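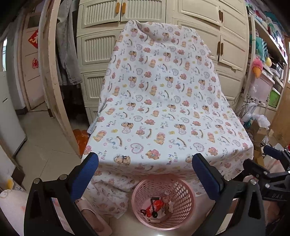

CHAPTER 10
Learning by Visiting: The Open Day

Before you read
Think of the last time you watched someone do a job you knew nothing about. How long did it take before you saw what was hard about it?

Most people meet their first robot from behind a rope. They watch it lift a box, they clap, and they go home with a sticker. That's fun, but a good open day does much more! It lets visitors get close to the work, handle a tool, and find out how many small decisions go into picking up one small thing.

This chapter follows a visit to Kullness, a training project in the town of Makori. On 9/6/24 the project opened its doors to 31 visitors, most of them students in their first year of a technical course. Akinyi Rashidi planned the demonstrations, and she made one choice that shaped the whole day: household objects first, machines second. Visitors began with the sort of thing you find in a sewing box or a kitchen drawer, and they tried to move it with two stiff fingers in place of a hand.

Try it yourself with a pair of kitchen tongs and you'll soon see the point (you may also start laughing). A clothespin is a lovely test object. It's small, it has two wooden legs joined by a spring, and where you grip it matters a great deal. Hold it by one end and the other end is free to point where you want it. Squeeze the legs near the top and it opens, and now you have a moving object to control as well. Soft cloth underneath adds another puzzle, with folds that can catch a fingertip. 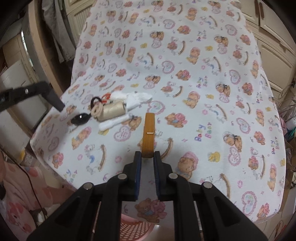
Neema Temba remembers thinking that picking things up would be the easy part, and that putting them down exactly where she wanted took her far more tries. She filled two pages of her visit notebook on letting go.

Her notebook will come up again in Section 10.2, where we look at how to watch a demonstration and write down what you see. Section 10.3 covers good questions to ask your hosts, and Section 10.4 follows the same students on their November visit to Lirnitz.

Key terms in this chapter: gripper, jaw, grasp point, release, demonstration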